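4.3 Comparison of jaw sets on soft goods

The rigid-object trials in Section 4.2 did not separate the two jaw sets. Both picked up blocks, cups and bottles at close to the same rate, and the differences fell within operator variation. Cloth was a harder test. A garment lying on a soft surface offers no clear edge to close on, and a jaw that presses down too far takes up the sheet along with the shirt.

We compared the Bindley jaw, which has a ridged inner face, with the Drestach jaw, which has a smooth face and a softer spring. Each was mounted on the same hand-held body. Operators worked with one gripper in each hand and were told to spread, lift and fold a single garment on a mattress. A trial ended when the garment was folded or after 80 seconds. Trials in which the operator touched the cloth with a bare hand were thrown out.

In all, 2,871 grasp attempts were kept for analysis. An attempt was counted from the first contact of a jaw with fabric to the next full opening. Attempts were labeled from the wrist video by Macario Medrano and checked against the head video by Asmaa Zaki. The two labels disagreed in 142 cases, most of them grasps where one layer of a folded sleeve was held and the other slid out. These were settled by watching both videos together - a slow job, and one we would now plan for from the start.

Double grasps (garment and sheet together) were the most common failure with the Bindley jaw, at 268 attempts. They were less common with the Drestach jaw, but that jaw lost more corners once the cloth was pulled tight between the two hands. Operators made up for this by closing farther in from the hem, and the folds came out less square.

Camera placement mattered more than we expected. The wrist view shows the jaw tips well but loses the far side of the garment as soon as the cloth bunches up. The head view keeps the whole mattress but often has one gripper at its border. The Cai controller was therefore given both streams.

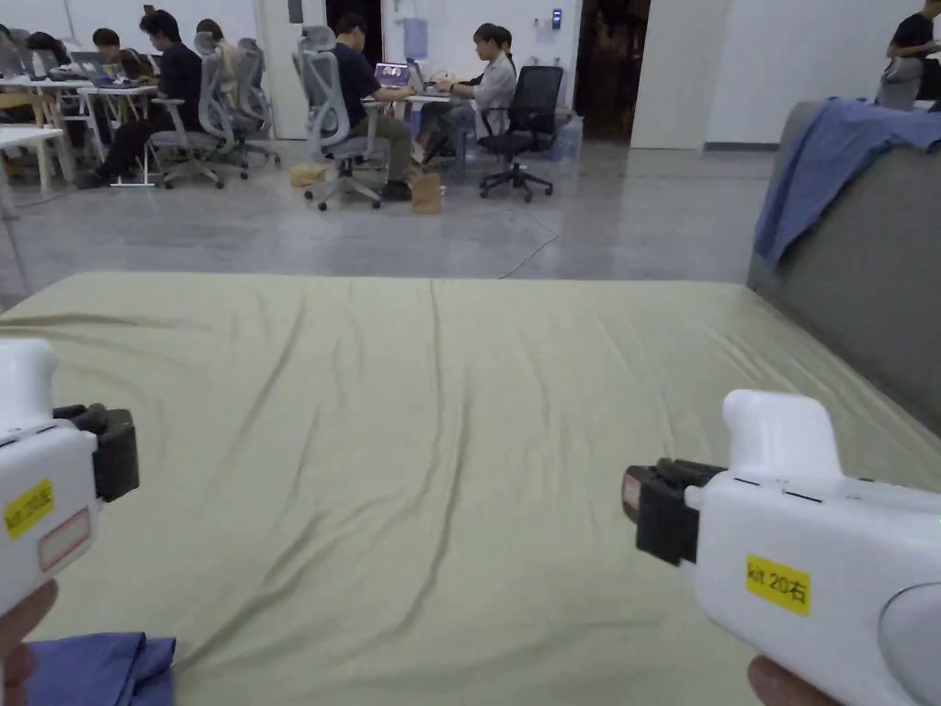
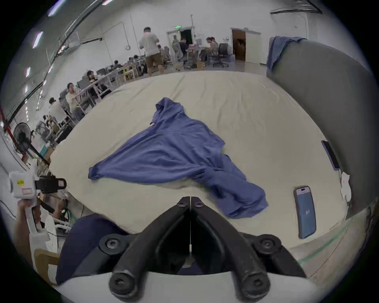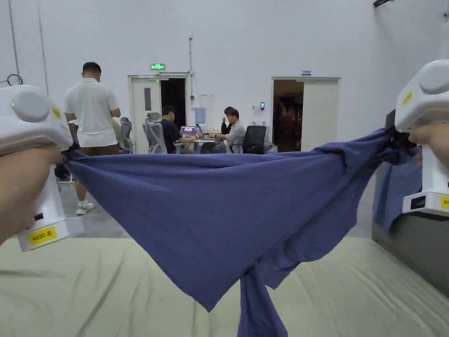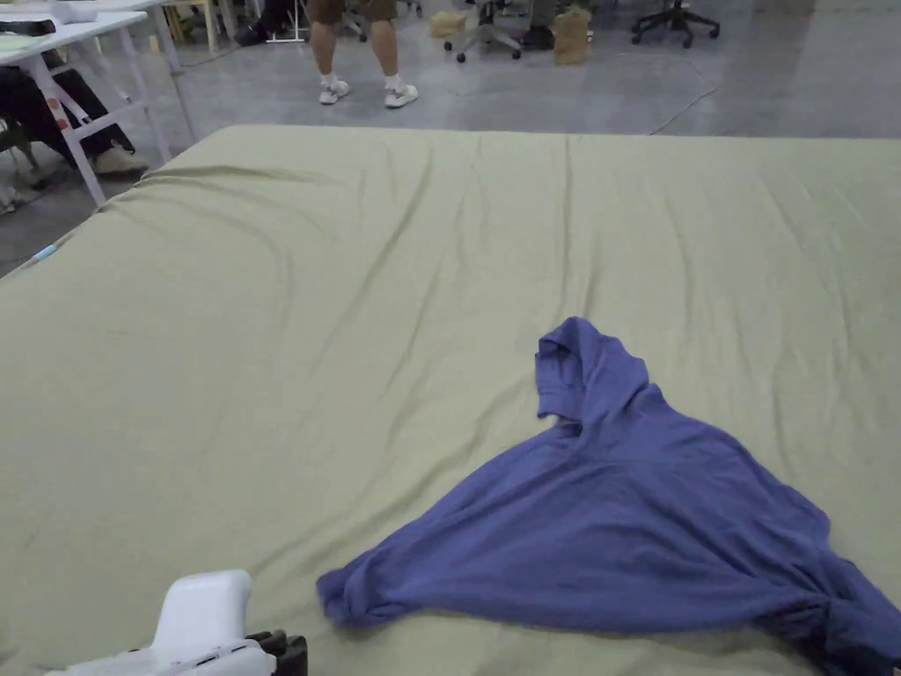 Figure 6. Work on the mattress, from the head camera (first, third and fourth) and from a gripper camera (second).

Vija Jaunzems, commenting on a draft of this section, questioned whether the 80-second limit favored the stiffer jaw. She wrote that "a slow, careful operator with the Drestach set may be cut off just before the last fold," and asked for the untimed trials to be reported separately.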